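Teaching an arm to clear the table

My left thumb is the problem. I know this because Zodwa Potgieter has told me so three times since lunch, very kindly, leaning over my shoulder with a mug of rooibos in one hand.

"You're steering with it," she says. "The thumb is only for open and close. Steer with your wrist."

I'm on the second floor of an old flour store in Drodthorpe, wearing a pair of track pants I thought would be good for sitting still in, and I'm trying to drive a robot arm that doesn't exist. It lives inside a simulator called Wundo, and what I see on the screen is what the arm would see from its own wrist if it had one. My hand is on a controller about the size of a TV remote. When I move, it moves. When I sneeze, which I did at half past ten, it lunges like a startled goose.

The job sounds like nothing. You drive the arm over to a table, pick a thing up, put it where the instruction says, let go, back off. That's one demonstration. Save it, press the pedal, the things on the table get shuffled, and you do it again. Zodwa's team wants 400 good ones for this task before they train anything on it, and I've been lent a chair for the day to help out. (I'm on 17. Two of those were thrown out.)

What surprised me is how much of it is looking. When I clear my own kitchen table I barely look at all, I just sort of sweep through with my mind on the dishwasher. Through the wrist view you have no neck to crane and no corner of the eye. If you want to know what's off to the left you have to take the whole arm there, and then you've lost whatever you were looking at before. I spent most of the morning lurching back and forth like someone hunting for their glasses.
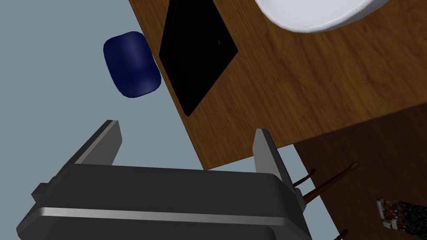

Depth is the other thing. Everything looks closer than it is, or further, depending on how much sleep you've had. Zodwa's trick is to come down slowly and watch the shadows, and if there's no shadow to watch, go by how big the fingertips look against the thing you're after. Mine is to come down slowly and hold my breath. Hers works better!

She got into this sideways, after nine years teaching people to drive forklifts at the port in Drurnport. She reckons the two jobs are cousins. "A new driver copies whatever you do, including the bad stuff," she told me over sandwiches. "I used to tap the wheel before I turned. Didn't know I did it. Had a whole class of wheel tappers by Christmas."

The arm is the same kind of student. It learns from the recordings, all of them mixed together, and if half of us come in from the right and half from the left it can end up dithering in the middle. So there's a house style. Come in from above, fingers wide open, square up, lower, close, wait a beat, lift. I kept skipping the beat. I'm not a patient person and the pause felt rude somehow, like standing in a doorway.

Thulani Adams, who writes the software that does the learning, wandered over after lunch to see how the visitor was going. He put up a plot of my recordings next to Zodwa's. Hers were a tidy bundle of lines, all flowing down to the table like hair from a ponytail. Mine looked like something you'd pull out of a shower drain. I asked if he could still use them and he said sure, a few wobbly ones are good for it, because it needs to see somebody get into trouble and then get out again. I've decided to take that as a compliment.

The way they did it before was by hand, on a real arm called Arruda that's bolted to a bench downstairs. You grab it near the wrist and walk it through the motion while the joints go slack. I had a turn at that too, and it's lovely, a bit like dancing with a very stiff uncle. You feel straight away when you're about to bump something. But it's slow going, your own arms turn up in the bench camera's recordings, and somebody has to put everything back in its place between tries. In Wundo the pedal does that. The older set, all done by hand on Arruda, came to 851 demonstrations and took most of a winter. Zodwa's shoulder still clicks.

By four o'clock something had shifted. I'd stopped thinking about the controller, and when I reached for my water bottle I caught myself coming at it from straight above with my fingers spread. Zodwa saw it and laughed so hard she had to put the rooibos down.

They'll train on the full set in October and then try it out on Arruda downstairs. I've asked to be there. I want to see whether it waits a beat before it lifts, and if it doesn't, I've got a fair idea whose recordings it's been watching.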